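Sensory Panel Participants, Condiments and Table Sauces

Skisano Product Evaluation
Reference 2277
Application type: external panelist, part-time, paid per session

Skisano is recruiting 12 external panelists for a descriptive analysis program covering tomato-based condiments, mustards and vinegar dressings. Sessions start in June at the Mosano Street laboratory. Panelists taste, smell and pour samples under controlled conditions and record intensity scores against reference standards.

Scope of work

Panelists attend one session each Monday, starting at 9:30 a.m. A session lasts two hours including rest intervals. Samples are served in coded cups under red light, except where appearance is one of the scored attributes. Attributes for the tomato group include sweetness, acidity, salt, cooked tomato, spice, thickness in the mouth and aftertaste. For the pouring module, panelists handle full retail bottles and score the force needed to start flow, the evenness of flow and the amount of watery separation at the opening.

Training takes up the first 13 sessions. It covers the basic tastes at graded concentrations, use of the line scale, and agreement on vocabulary. Training sessions are paid at the same rate as evaluation sessions. Panelists whose scores do not meet the repeatability limit at the end of training are moved to the reserve list and may be called for consumer tests run by our sister group, Forura.

Requirements

Applicants must be 18 or older and available for the full program. Two missed sessions during training will end participation. Applicants must be able to read and write English well enough to complete a score sheet without assistance.

The following exclude an applicant from this program: allergy or intolerance to tomato, mustard, celery, sulfites or garlic; current use of medication known to alter taste or smell; pregnancy; employment in food manufacturing or market research within the past year, by the applicant or a member of the household.

Smokers may apply. All panelists refrain from smoking, coffee, gum and strongly flavored food for one hour before a session. Perfume and scented hand cream are not permitted in the booths.

Screening

Screening has two stages. The first is a written questionnaire on health, diet and availability. The second is a visit to the laboratory for a matching test, a triangle test and a short description exercise, in which applicants write down what they notice about a product in their own words. Previous tasting experience is not required and gives no advantage in scoring.

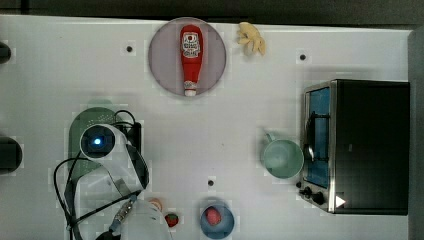 Lejla Stojanovska, on the description exercise: I wrote "tastes like ketchup" and got stuck. After a minute I put down clove, then something like canned tomato, and a sourness that came late. I had no training at all and passed. My advice is to keep writing, even if the word seems silly.

Results of screening are sent by email. Individual scores are not released.

Payment

Panelists are paid at the end of each month for sessions attended. Parking at Mosano Street is free with a visitor permit, issued at the front desk. Bus fare is refunded against a ticket or card statement. Screening visits are unpaid, but fares are refunded.

Data and confidentiality

Selected panelists sign a confidentiality agreement covering sample identity, client names and results. Health information from the questionnaire is held by the panel office only and is deleted at the end of the program, or on request.

How to apply

Request the questionnaire from the panel office, quoting reference 2277. Questions about health exclusions go to Abrehet Tufa. Questions about scheduling and payment go to Iddrisu Asamoah. Incomplete questionnaires are returned once for correction and are not considered after that.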